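The Meduvine Shared Workshop is pleased to share an update on the two-arm bench build, now in its second season. This thread covers the arms, the grippers and the wiring, with a few notes for members who plan to book time on the rig. (1/12)

The build began in November as a member project under the working name Tsegaye. Its purpose is modest: a pair of arms, assembled from parts a home builder can order, that can pick up and hand over common bench and kitchen items. (2/12)

Each arm is mounted to a steel plate bolted through the tabletop. Earlier clamps allowed the base to shift during fast moves. Members who are building at home should plan for through-bolts from the start and should drill before the arm is wired. (3/12)

Power comes from a single 400 watt supply. Peak draw in our tests has stayed under 70 percent of that figure with both arms moving. Please do not connect chargers, lamps or other tools to the same outlet strip while a session is running. (4/12)

The gripper fingers are in their third version. The first two were printed and flexed too much under load. The present pair is cut wider at the base, and the tips turn inward so that they meet a round object on both sides. Drawings are in the Gundska folder on the members' page. (5/12)

Current work concerns heavy, rounded objects. Light items such as cups and spoons gave little trouble. A power tool is harder, as its weight sits unevenly and a smooth shell can turn between the fingers. We are now testing grips on the textured part of the handle, held upright. (6/12) 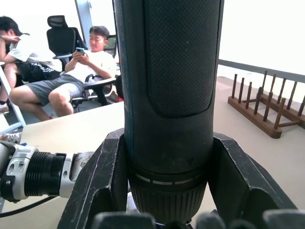 Hamdia Alemayehu replied to ask whether rubber pads on the fingertips would solve the turning problem, and noted that bicycle inner tube had worked well on a smaller gripper at home. We thank her for the suggestion. Pads were tried on version two. They held well at first and then peeled under side load, and the glue left marks on the items. We would welcome details of the adhesive she used. (7/12)

Grip force is set in software and is limited to 60 newtons. The limit may be lowered by any member during a session. It may be raised only after a second member has checked the item and the finger bolts. The same rule applies to the speed setting. (8/12)

Cable routing remains the weakest part of the build. Cables run along the tabletop and can catch when an arm folds back toward its base. A raised guide from Sternel has been ordered. Until it is fitted, check the slack through a full slow sweep before starting any program. (9/12)

The wooden plate rack will stay in use as a test item. Its upright pegs are a good check of aim, and a plate placed between them shows an error of a few millimeters at once. Members are asked to return the rack to the shelf after use and to report any cracked pegs. (10/12)

Sessions on the rig may be booked in blocks of 30 minutes. The person who books is responsible for the stop button for the whole block and must remain within reach of it. Guests may watch from the chairs, which are to be kept clear of the arms' reach. (11/12)

The parts list, the finger drawings and the current settings file will be posted once the cable guide has been fitted and tested. Corrections to the wiring notes may be sent to the workshop desk or added as replies to this thread. (12/12)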